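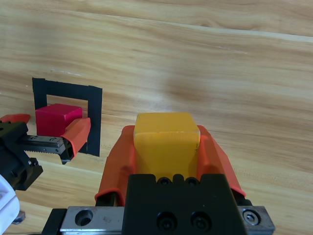
Why do we record the same task so many times?

Because a policy trained on a handful of demonstrations copies the path it saw and fails when a block starts two centimetres to the left. For the Janano set we kept 333 demonstrations, all done by remote control, and varied the start positions between takes.

Week 6 notes, Millcombe robotics module
Ilaria Villa

Two ways of showing the task

By hand: you hold the arm and move it through the job. It is quick to learn and you feel contact directly. Your own hands get into the camera views, though, and one person can't easily guide two arms at once.

By remote control: you move a pair of leader arms and the robot follows. Both arms can work together, and the wrist cameras see what they will see when the robot runs alone. You lose most of the sense of touch, so new operators tend to squeeze too hard.

What the wrist view is good for

With a cube between the fingers, the wrist view shows both fingertips against its sides. In the same view you may also catch the other gripper, as with the red cube here. Keep these moments in - the policy needs to learn where the two arms are close together.

Rules for a clean take

Start from the home pose. Move at one steady pace. If you miss a grasp, back off and try again in the same take, and tag it "retry". Don't pause with a block in the air while you think.

For Friday

Read Remo Sartori's notes on the Testa controller, then replay takes 916 and 919. Write half a page on how the two approaches to the block differ. Bring it on paper.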